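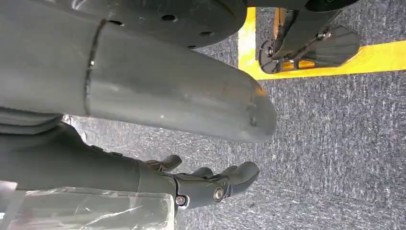
3.2 How people talk about paint color at home

Going into this part of the study, I figured gray would be the boring one. Boy, was I wrong! We had 249 survey replies from the Marurora and Lebrun neighborhoods, and gray drew longer comments than any other color on the sheet (blue was a distant second). People wrote about moods, about their mothers' kitchens, about a winter that never seemed to let up.

Each person got the same card of swatches and two open questions, and I read every answer twice before coding it. The Ullesik word list covers most of the everyday terms, but I had to add "dishwater" and "pigeon" by hand, as they kept popping up in Lebrun.

Figure 2. Matte gray surfaces, one lighter than the other, with a soft highlight along the lighter one.

Finish mattered more than I expected, too. Folks who liked a matte gray called it calm or soft, and the same folks often called a glossy gray cold. I'd love to say why, but the replies we collected in January don't settle it, and the older Prirkard survey never asked about finish at all.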